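Search this account
Search

Gristton Public Library
November 13, 2020

The Gristton Public Library will change its borrowing rules for the winter season. The posts that follow explain what is changing, what is staying the same, and whom to contact with questions. (Thread)

Loan periods. Books, audiobooks and magazines may now be kept for 9 weeks. This applies to items already checked out as well as to new loans. Your due dates have been updated in the catalog and you do not need to call us to have them changed.

Renewals. Each item may be renewed 2 times, unless another reader has placed a hold on it. Renewals can be made through your Broltatix account, by telephone, or at the pickup window on Inard Street. Items with a hold must come back by the date shown on your receipt.

Overdue charges. No daily charges will be added to any account during the winter season. Charges recorded before the end of October remain on the account. They will not prevent you from borrowing, and you may pay them at any time.

Holds. Readers may have up to 12 active holds. When an item is ready, you will receive a message from Broltatix with a pickup number. Please bring that number or your library card. A family member may collect items for you if they bring your card.

Held items stay on the pickup shelf for one week and are then passed to the next reader on the list. If you cannot come within the week, reply to the message and we will pause the hold. Your place on the list will be kept.
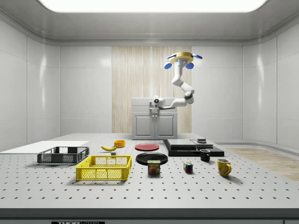
Paused holds can be restarted from the same account page. Please allow one working day for the change to appear. Requests made by telephone are entered by staff in the order in which they are received, and the catalog may show the earlier status until the evening.

Returns. The book drop at the Inard Street entrance is open at all hours. The drop at the Falcão Branch is closed for repairs to the door. Readers who normally use Falcão may return items at Inard Street or hand them to staff on the bookmobile.

Please do not leave items outside a closed drop. Items damaged by rain are charged to the card on which they were borrowed, and in October several large picture books had to be withdrawn for this reason.

Local history. The collection of about 2000 town maps, letters and printed notices may be consulted by appointment only. Requests should state the street, family name or year of interest. Copies of single pages can be mailed to residents without charge.

New cards. Residents may apply for a card by mail or at the pickup window. Proof of address is required and may be a utility bill, a lease or an official letter. Cards that were due to expire this fall have been extended through the end of winter.

Questions about these rules should be sent to Graça Marinho, Head of Borrower Services, through the contact form on our website. Please include the last four digits of your card number. Do not post your full card number in a reply to this thread.

A printed copy of the rules is available in English, Spanish and Portuguese at the pickup window and on the bookmobile. A large-print copy can be mailed on request.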